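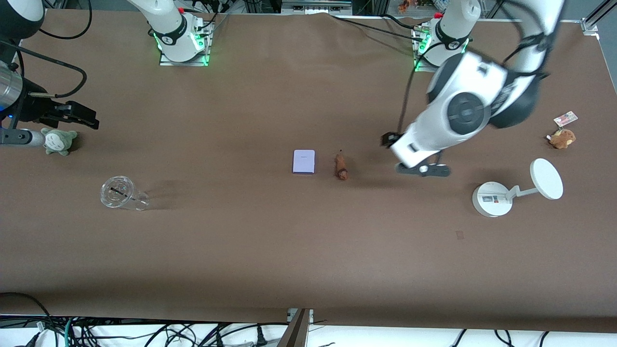
**1/** Long thread on what I do all day, for everyone who keeps asking at dinner. I collect demonstrations for a two-arm robot. I drive the arms through a chore, the software records it, and a model learns from the pile. Grab a coffee, I tend to run on.

**2/** The project is called Orholm and the current job is "tidy the table." Sounds tiny! But tidy is a very personal word. My partner's tidy and my tidy have been at war for years, and now I have to pick one and do it the same way every time.

**3/** Where we are as of 21/04/2026: 2113 episodes saved, 329 thrown out. An episode is one full run, from arms parked to arms parked. The thrown-out ones are mostly me. I sneezed through a grasp last week and the left arm sneezed too.

**4/** The objects matter way more than I thought when I started. We want things that are annoying in different ways. A clear cup on its side is annoying because the cameras half see it and half see the table through it. A plush is annoying because it squishes and you never quite know when you've got it.

**5/** The little lavender box is my favorite thing to pick up. Flat sides, sharp corners, it just behaves. I start new people on boxes and move them to plush on day two – and then they come find me to complain about plush.

**6/** Worst of the bunch is the round white disc on the thin angled arm. Do you grab the disc? The arm? The base? I went with the base for the first batch, Érica Coutinho went with the arm, and when we put our runs together the model reached for a spot halfway between us and closed on air.

**7/** So we wrote a rule. Base only, fingers low, come in from the side. We re-recorded every single one of those runs. Érica was right that her way was faster, by the way. I just had more episodes in the bank, and she has not let me forget it.

**8/** People ask why two arms if one can pick things up. Reach, mostly! The table is long, and an object down at one end is a miserable stretch from the other side. The rule is that whichever arm is nearer does the pick. If it's a toss-up the right arm goes first.

**9/** Fun trap: "right arm" means the ROBOT'S right. When you look at the pair from across the table, like in the photo up top, the robot's right arm is on your left. I typed the wrong side in the labels for a whole session and had to go back and flip 20 of them by hand.

**10/** Starting positions. If you put the cup in the same place every time, the model learns the place and doesn't bother learning the cup. So before each episode I shuffle everything. Turn the cup, spin the box, push the plush farther out, leave a gap where there was a crowd.

**11/** Humans are terrible at random, though. I kept making nice even spacing, like I was setting out snacks for guests. Now a script called Serna calls out a spot and an angle for each object and I do as I'm told. Some of its layouts are really ugly. The ugly ones have been great for us.

**12/** Someone in my replies asked about the brown paper covering. I like working on it. It's a calm color and it doesn't throw glare back at me. The brown plush keychain on it is a whole other matter – brown on brown, good luck little guy. We kept him in the set for exactly that reason.

**13/** He also has a white and pink card tag attached, and tags are sneaky. Grab the plush and the tag comes along for the ride. Grab the tag and you've kind of got the plush, but is that a success? We argued over this for most of a lunch. Verdict: body only, tag grabs get marked as a fail and saved in a separate folder.

**14/** Yes, we keep the fails! Not all of them. If I miss, back off and then get it on a second try, that's gold, because the model sees how to recover. If I miss and knock the thing on the floor, it's one of the 329.

**15/** Speed. Early on I was so careful that every episode looked like bomb disposal. The model learned to hover. It would get above the box and just... think about it. I now have a house rule: once you're lined up, commit. No wiggling.

**16/** I do 7 episodes and then I stand up, no matter what. Past that my grasps get sloppy and I can spot it in the recordings afterward. The second I start humming, it's time for a break.

**17/** The nightly training run is named Bach (not my pick, I wanted Biscuit). I check it before breakfast, which is a bad habit. This morning's version went after the box on the first try and then completely ignored the cup next to the plush. So guess what I'm recording more of today.

**18/** A few of you asked what we use to store and tag all this. It's an in-house thing called Clondus. It's slow, the search is fussy about capital letters, and I'd be lost without it. Tag while you record, friends. Don't leave it for the end of the day like I did all through the first part of April.

**19/** If you're starting your own collection at home with one cheap arm: pick three objects, write down how you'll grab each one before you record anything, and watch your first ten runs back with the sound off. You'll cringe. Then delete them and start over.

**20/** OK, back to cups. Drop your questions below and I'll get to them on my next stand-up break. And if you've found a good way to grasp a clear cup lying down, please tell me, I'm all ears.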